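Hisarlow Football Club – Pre-Match Ground Inspection
Main pitch, Zakus Lane. March 2020

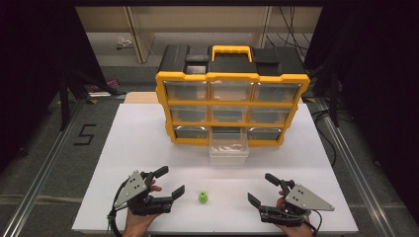
Parts organizer with one drawer partly open.

Complete before the gates open. Mark each line Yes, No or N/A and write a comment for every No.

PITCH
Surface free of stones, glass and litter – Yes
Standing water – No. Soft patch by the corner flag at the Lemon End, sanded and forked. Firm enough to play on. Look again at half-time.
Line markings clear – Yes. Far touchline is faint for the last 17 metres. Re-mark before the next home game.
Corner flags upright and at legal height – Yes

GOALS
Both goals anchored – Yes
Nets secure – No. 2 clips missing at the Lemon End, replaced.
Crossbars level, no sharp edges – Yes
Portable goals chained up behind the stand – Yes. Padlock is stiff and wants oil.

STAND AND TERRACE
Capacity notice on display – Yes. Reads 647, correct.
Seats fixed and undamaged – No. Two in the back row have cracked bases. Taped off, not to be sold.
Steps and handrails – Yes. Rail reported loose in December has been rebolted and holds firm.
Exit gates open outwards and unlocked – Yes
Emergency lighting tested – Yes

DRESSING ROOMS
Floors dry and clean – Yes
Showers run hot – Away side slow to warm. Cho Heating have been rung, no date given yet.
Studs, spanners and spare clips in stock – Yes. Low on long studs.
Referee's room locks from inside – Yes

FIRST AID
Stretcher at the tunnel – Yes
Defibrillator light green – Yes
Ice packs in freezer – Yes
Ambulance route clear – No. Van parked across the side gate. Moved before this form was finished, but the cones need to go out earlier.

FLOODLIGHTS
All lamps working – Yes
Control box locked – Yes

Result: ground fit for play. Seats and touchline carried over to the next inspection.

Return this form to the club office and pin a copy by the turnstile.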